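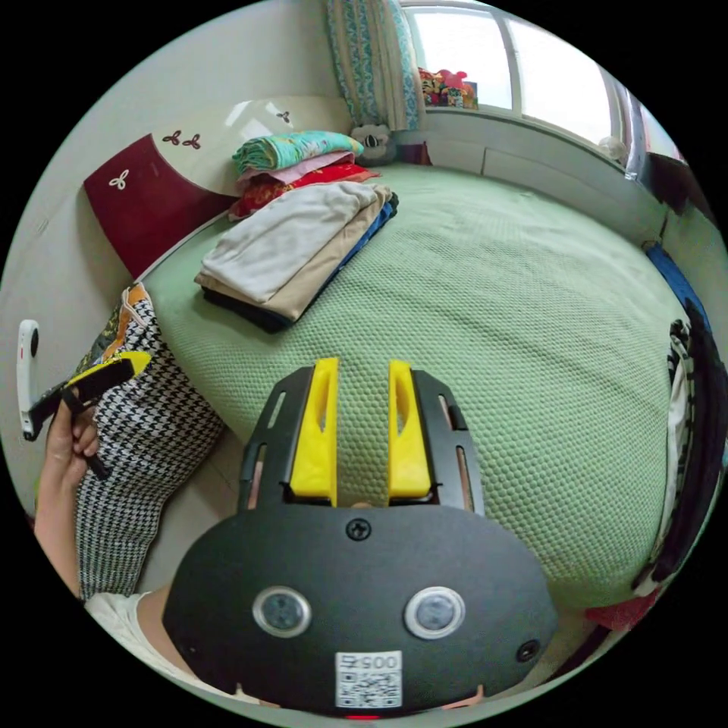 A houndstooth pillow on a green bed.

2020-02-16

Tromamthorpe group questions "sleep-tested" bedding claims

The Pai Bedding Watch today asked retailers to stop selling pillows and covers as "sleep-tested" until they say who did the sleeping.

The group wrote to 17 sellers in June. Only 4 answered, and 3 of those sent back a sales brochure. The fourth, Zutley, supplied a one-page summary with no names and no method.

"We read it twice and still don't know what was measured," said spokesperson Huia Kingi. "Maybe the pillow is wonderful. Show us the numbers."

Zutley says its Pustar range was tried by 437 sleepers — it does not say for how long, or against what.

Kingi doubts a new label would help. The group wants the full test results posted next to the price.

Media contact: Murray McAlister, Pai Bedding Watch, Tromamthorpe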